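Galerie: Der Handgreifer von Grornomard im Wohnzimmer

Im April kam das Leihset aus Zultden, und seither haben Yu-na Wang und Siebe Leemans kaum etwas anderes in der Hand gehabt. Zum Set gehören 2 Greifer, ein Ladekabel und eine Mappe mit Übungskarten. Wir wollten wissen, wie sich das Gerät im Haushalt schlägt – also raus aus der Werkstatt und ran an Obst, Tüten und Wäsche!
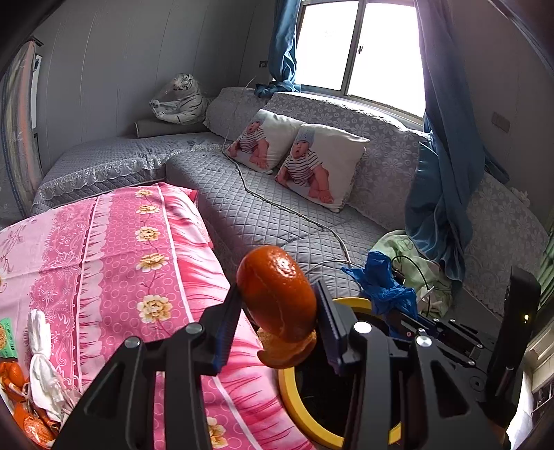

Die geriffelten Backen sind für mich das Beste am ganzen Kit. Sie geben gerade so viel nach, dass man den Druck in den Fingern spürt (ich war skeptisch, bin es nicht mehr). An der Zitrusfrucht über dem gelb gerandeten Eimer sieht man schön, wie sich die linke Backe an die Frucht lehnt. Und darunter baumelt noch ein Stück Schale!

Siebe schwört auf die leichtgängigen Gelenke, Yu-na hätte gern einen etwas dickeren Griff. Ersatzbacken gibt es einzeln, das Wechseln geht ohne Werkzeug. Das Set wiegt mit Koffer 764 Gramm mehr als der Vorgänger, auf dem Weg nach Sestthorpe habe ich das schon gemerkt.

Als Nächstes bekommt Lilian Kariuki den Koffer.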